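## 4. Windows in the Diaries

We come now to the part of the material that we most enjoyed reading, and we hope the reader will forgive us if we linger over it. As explained in Section 3, each of the 27 households in Halum and Doneo kept a small lined notebook on the kitchen table during July, and anyone who lived in the home was welcome to write in it. The only instruction printed inside the cover was to put down a line or two whenever the daylight in a room made a person do something: move a chair, pull a curtain, give up on a crossword, go and sit somewhere else. By the end of the month we had 272 entries that could be read and dated, along with a good many shopping lists, two pressed leaves, and one very careful drawing of a cat on a sill.

### 4.1 What people wrote about

Earlier work on daylight at home has mostly asked people to rate their rooms. Fernandes, in her study of the row houses at Bromusach, was the first we know of to ask instead what people did, and we have borrowed her approach with gratitude. Her view was that a rating flattens a day. A kitchen that is lovely at breakfast and miserable by four gets a middling score, and the middling score describes no hour that anyone in the house has lived through.

Our diaries bear this out. The same window is praised and scolded by the same hand, sometimes on the same page. One woman in Doneo called her bedroom window "my good friend" in the morning and "that thing" after lunch. A retired bus driver in Halum kept a running account of a patch of sun that crossed his living room floor, and he grew so fond of it that on cloudy days he wrote only "No visitor."

Most entries concern glare or warmth, as we expected. What we had not planned for was how often people wrote about the bars that divide the glass. We had treated these as a matter of style when we drew up the house survey, and recorded them only in the notes column. The writers thought otherwise. A bar at standing height was fine for a tall husband and a nuisance to a shorter wife, who had to choose between stooping and stretching to see who was at the gate. Several people described the upper pane as being "for the sky" and the lower one as being "for the street," and arranged their furniture to suit whichever they liked better.
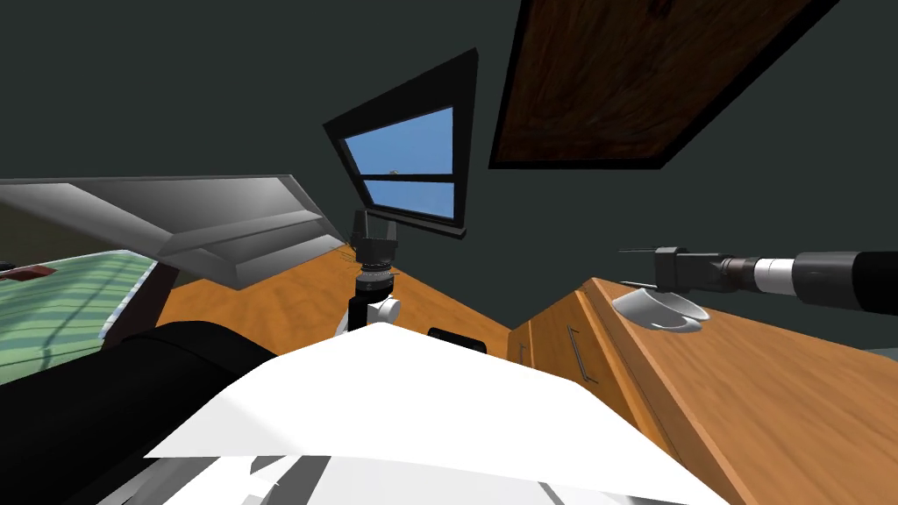
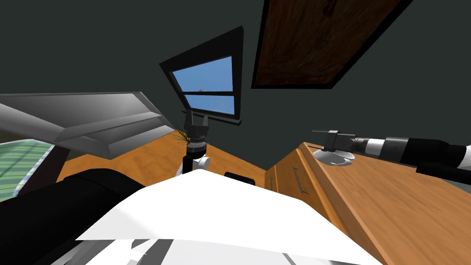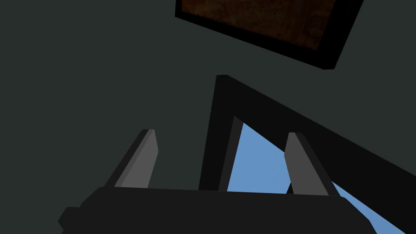
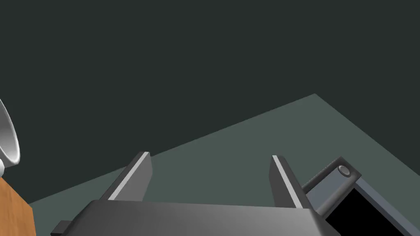
**Figure 2.** Four rendered interior views. In the first and second, a horizontal bar divides the window into an upper and a lower section.

The habit of splitting a view into sky and street was strongest among people who spent a good part of the day seated. This makes sense once one has sat in their chairs, as we did on our visits (usually with tea, and usually for longer than we had promised). From a low armchair the sill hides the sidewalk completely, and whatever is going on below has to be guessed at from voices. From a dining chair the same window gives a fair view of the far curb. A few inches of cushion can settle whether a person feels part of the block or apart from it, and more than one household had stacked cushions for exactly this purpose without ever mentioning it to each other.

### 4.2 Dark walls and small changes

Wall color came up less often than we had guessed, but the remarks we did get were long ones. Residents with dark walls tended to defend them warmly. They said the window looked brighter for it, that the room felt settled, that pale paint showed every fingerprint. They also turned on lamps earlier in the evening, by their own account, and seemed surprised when they read back over their notebooks and noticed it.

We should be cautious here. Only the Halum homes had been painted by their residents. The Doneo homes were let by a single landlord, the Hegde company, which used one cream paint throughout, so we cannot separate a liking for dark walls from the simple pleasure of having chosen them. A larger study, perhaps of 1000 homes with a proper mix of owners and renters, could do what ours could not.

### 4.3 Entries we found hard to place

Some of the writing did not fit any heading in our coding sheet, and we kept it together in a folder of its own. A teenager wrote that she did her homework on the stairs because the landing window "doesn't look at anybody." A father noted that he opened the blinds each day before his son woke, and closed them again after the boy left for camp, and gave no reason. We have coded both as *movement prompted by light*, with a mark to show our doubts.

The coding itself was carried out by 2 readers working separately, who then compared sheets over a long afternoon. Where they could not agree, the entry was left with both codes attached, and it is counted under each in Table 3. Readers who would rather see such entries dropped will find the shorter table in the appendix.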